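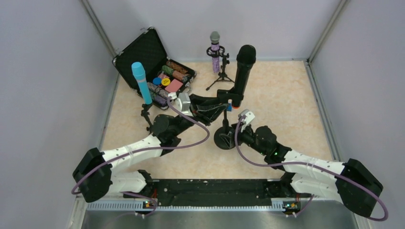

# Frequently Asked Questions: The Moulin Film Library

## What does the library lend?

The Moulin Film Library holds 3,146 feature films on disc and print, with an emphasis on courtroom dramas, legal thrillers and crime pictures made for general audiences. Members may borrow discs for home viewing. Prints are lent only to institutions with a trained projectionist.

## Who may become a member?

Membership is open to any resident aged eighteen or older. Applicants must present proof of address at the front desk. Schools and film societies apply under a separate form, which must be signed by the head of the organization.

## How many films may I borrow at one time?

Individual members may borrow up to four discs for a period of two weeks. Societies may reserve one print per screening. A loan may be renewed once, provided that no other member has placed a hold on the title.

## Where are screenings held?

Public screenings take place in the Brullov Room, which seats 133. Doors open at 6:30 p.m. and the feature begins at 7:00 p.m. Latecomers are admitted at the discretion of the staff.

## How are films selected for the Baden Series?

The Baden Series presents adaptations of published novels. Programming staff consider the quality of the available print, the running time and whether the source novel can be obtained in the reading room. Members may propose titles in writing until the end of June. A proposal does not guarantee a screening.

## Are discussions held after the film?

A moderated discussion follows each title in the Baden Series. Attendance is optional. Remarks submitted on comment cards may be published on this page without the writer's name. 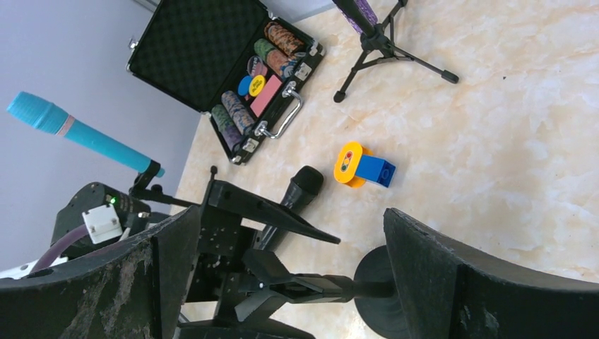
One member wrote that the discussions give too much time to how a film departs from its novel and too little to the acting, and asked that the balance be changed. The library has referred the request to its moderators.

## May I reserve a seat?

Seats may be reserved by members through the Okov booking desk, in person or by telephone. Reservations are held until ten minutes before the feature. Unclaimed seats are then released to the public.

## What happens if a disc is damaged or lost?

The member should report the damage when returning the disc and should not attempt a repair. A replacement fee applies to lost items. Borrowing privileges are suspended until the fee has been paid.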